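Gripper pads slide off crumpled packaging, any ideas?

Asked by Relu Pascu

Hi all! I've been building a two-finger hand gripper at my desk (it's my Sunday project) and it's fine on anything solid, but soft crinkly bundles slip away when I squeeze. My pads have fine ridges running across them. Should I be changing the pads or the linkage?

2 answers

Wevard
Softer pads, done.

Deividas Navickas
Welcome, Relu! I'd leave the linkage alone for now and look at how the pads meet the bundle - mine slant toward each other, with the gap widening toward the bottom, so I go in with the tips on either side and close slowly.
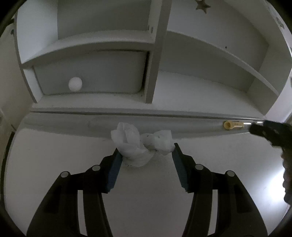

Still slipping?
Try a slower close first, then thicker pads. Do write back, I'd love to hear how you get on!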